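In defence of the long table

When we moved to Ballden the first thing people asked was what we were going to do with the dining room, as though it were a spare paddock waiting for a developer. A study, said one lot. A home gym, said another (they had clearly never seen me exercise). I said we were going to eat in it, and I got a few very kind looks.

I grew up with a long table, you see, and I've never got over it. Ours came out of the old Grisetti bakery when it closed, and it was 209 centimetres of scarred timber that took two uncles and a neighbour to get through the back door. We did our homework at one end while the beans were topped and tailed at the other, and somebody's bicycle chain was usually soaking in a saucer in between. You learned to move your elbows. You also learned to listen, because there was nowhere else to go!

These days the kitchen bench has taken over, and I do understand why. It's handy, it's easy to wipe, and you can stand at it with your toast and be out the door by eight. But everyone at a bench faces the same way, like passengers on the Herath bus, and I can't think of one decent conversation I've had on a bar stool.

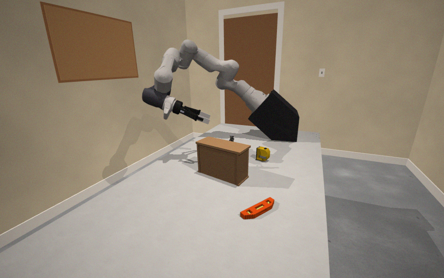
What a table asks of you

Very little, really. It wants some room around it and a bit of patience on Sunday, when around 13 of us squeeze in and the gravy never makes it to the far end. Ours cost $100 second-hand and wobbles if you lean on it, so we've folded a beer coaster under one leg and there it stays. If you've got a room with a door and a bit of floor, I'd ask you to try it for a winter before you order the treadmill.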